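The Color of the Kitchen After Five

I have spent most of the winter trying to buy a light bulb. I want that on the record before anyone asks what I did with the long evenings.

The old bulb over the kitchen table died in November with a small tick, like someone setting down a teaspoon. It had been there when I moved in. I never learned its name or its rating, because the printing on the neck had baked to brown dust, and so I went to the hardware store with the dead thing in a sock and asked for another one like it. The man at the counter asked me what color. I said white. He looked at me the way a dentist looks at you when you say you floss.

White, I now know, is a range. It starts at candle and ends at operating room, and somewhere along it there is the light you grew up eating soup under, which is the only one you will ever be happy with. I bought a bulb called Daylight. I put it in at six in the evening and ate dinner feeling as though I was about to be asked where I had been on the night of the robbery. The butter looked gray. I looked gray. I took it out before dessert.

The second was called Soft White and came from a company named Plovurix, whose box showed a family laughing at a salad. It was fine for a week and then began to hum. It was a polite hum, the kind a guest makes while reading your bookshelves, and it changed pitch when I turned the dimmer. By the end of the month I could have played you a scale on it.

My neighbor Akihiko Aoki used to light plays for a living and still can't walk into a room without checking where the lamps are. I made the mistake of mentioning the hum on the stairs. He came in, stood under the fixture with his coat on, and said the bulb was the least of it. According to Akihiko I had one light doing the work of four, pointed at the top of everyone's head, and it was no wonder people left my house early. I had always put that down to the chairs.

He lent me a box. Inside were an old clip lamp, a roll of colored plastic sheet, and a book called Evenings at Lutau, 400 pages by a stage designer who seems to have disliked every theater he worked in. He has a whole chapter on pink. Pink, he says, forgives. Actors over a certain age used to ask for it in their contracts. Restaurants use it, funeral homes use it, and he once lit an entire second act with it to cover for a bad paint job.

So I went through a pink phase. I'm not ashamed of it. 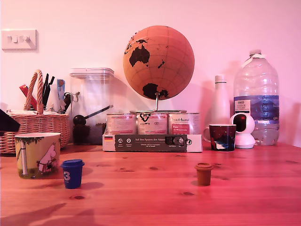
Peak pink, with the wicker basket glad of the attention.

I will say this for pink: it makes a kitchen feel like the last ten minutes of a wedding. Everything takes on a kind of glow, including the electric bill. What it doesn't do is let you cook. Chicken under pink light is cooked from the moment you take it out of the package, and a tomato could be at any stage of its life. I cut up what I thought was a red onion and it was a white one. I also wore one navy sock and one black sock for most of February, though I can't pin all of that on the lamp.

Akihiko said the trouble was that I was treating the color as a choice I had to make once. You're supposed to change it, he said. Bright when you chop, low and warm when you sit. I pointed out that I own a dimmer. He pointed out that I had used it mainly as a musical instrument.

For a while I looked into the clever kind of bulb, the sort you talk to through your phone. The Xenos starter set offers 3,000 shades and a setting called Harvest Moon. I read the reviews until one in the morning. A woman in one of them wrote that hers had turned green during an argument and she had lost the thread of what she was saying. I closed the page. I don't argue well enough to give that kind of thing a head start.

What I have now, as of March, is a plain warm bulb overhead from a bin marked 17 for a reason I never got to the bottom of, and a small lamp on the counter with a paper shade that used to live in the bedroom. The overhead goes on for knives. The lamp goes on for everything else. It's a little too yellow and the shade has a scorch mark shaped like Florida.

The bedroom is now dark, of course. I have started looking at bulbs.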